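Stergiou Stollosis 200 Folding Work Table

Item no. 712
White top, gray legs
In stock – ships in two to four working days

Overview

The Stollosis 200 is a folding table for workrooms, craft rooms, classrooms and market stalls. It has a flat white top with a smooth finish and two folding leg frames made of powder-coated steel. One person can set it up. Two people are better for carrying it up stairs.

Stergiou has sold the Stollosis line for several years, and the 200 replaces the earlier Osa model. The top is the same length as before. The leg locks are new, and the crossbar has been moved back so that a chair fits under the long side. Owners of the Osa can keep using their existing feet and edge clips. The leg frames themselves cannot be swapped between the two models.

Size and weight

Length: 200 cm
Width: 75 cm
Height: 74 cm
Folded thickness: 7 cm
Weight: 19 kg
Maximum load, evenly spread: 138 kg

The load figure applies to a table standing on a level floor with all four feet down and both locks closed. Do not stand or sit on the table. A heavy item such as a sewing machine or a bench vise should go over one of the leg frames and not in the center of the top.

Setting up

Lay the table face down on a blanket or a piece of cardboard. Open the first leg frame until the lock clicks, then do the same with the second. Check both locks by hand. Turn the table onto its long edge first and then onto its feet. If the table rocks, turn the adjustable foot at the back left corner. It gives up to 1 cm of extra height.

The locks are stiff when new and loosen with use. Do not oil them – oil collects dust and makes the catch slip.

The top

The white surface resists most marks from pencil, washable paint and food. Wipe it with a damp cloth and a little dish soap. Permanent marker will come off with rubbing alcohol if you get to it the same day. Scouring pads and cleaning powders leave dull patches that cannot be polished out.

The surface is not heatproof. Use a mat under soldering irons, glue guns, irons and hot pans. For knife work we recommend the Kurnero cutting mat, sold separately, which covers half the top and has rounded corners to match. 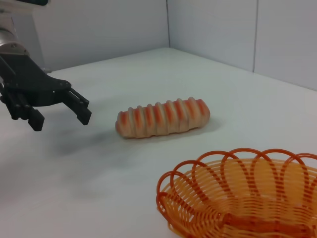
Small scratches are hard to see on white, but a deep cut will let water into the core and the top may swell along the line. Fill deep cuts with the repair wax supplied in the bag with the feet.

Storage

Store the table flat or on its long edge. Leaning it on a short edge for months can bend the corner caps. Keep it indoors. A dry garage is fine, but a damp shed is not.

Accessories and spare parts

Kurnero cutting mat, half size
Edge clips, pack of four
Replacement feet, pack of four
Lock set with screws, left and right
Carry strap, black

Spare parts for the Stollosis 200 are kept under order code 999. Give the item number of your table as well, as the lock sets differ between sizes.

Delivery and returns

The table ships in one carton. Open it along the marked side so that the blade stays clear of the top. Unused tables can be returned within 30 days in the original carton. Return shipping is paid by the buyer unless the table is damaged or the wrong item was sent.

Page updated November 7, 2022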